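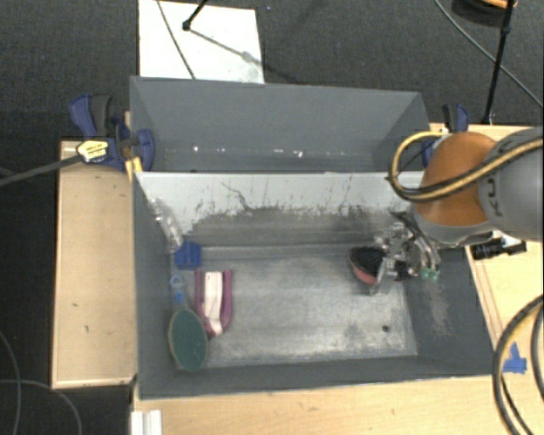

Front bin, brush and the rest at the left end. Second gray bin behind.

basby_totes
Trying to get the scuffing off the inside of these gray bins. The far wall is the worst, dark from halfway down with ragged black marks where it meets the clean part. Brimix at 1:16, 10 minute soak, stiff brush. Some of the haze on the floor lifted, the black did not move.

lepik798
Black marks like that are usually rubber or paint transfer. Detergent won't touch either. Isopropyl on a rag, test a corner first.

hendden_shelf
Disagree on the alcohol. On the old Hendden bins it left a dull patch that looked worse than the mark. Melamine sponge, light pressure.

lepik798
A melamine sponge is an abrasive. It dulls the surface too, just slower.

hendden_shelf
Slower is the point. You can stop.

tuesdayshift
Is the branching line on the far wall a scratch or a crack? Run a fingernail across it. If it catches on both sides I would retire the bin before cleaning it.

basby_totes
Catches slightly on one side. No flex when I push from behind.

tuesdayshift
Scratch, then. Leave it.

lepik798
Also there is a small round hole in the floor near the right corner. If it goes through, your soak level is dropping the whole 10 minutes.

basby_totes
It goes through. Taped it from underneath for the second try, 2 coats of Brimix undiluted on the wall. Will check after lunch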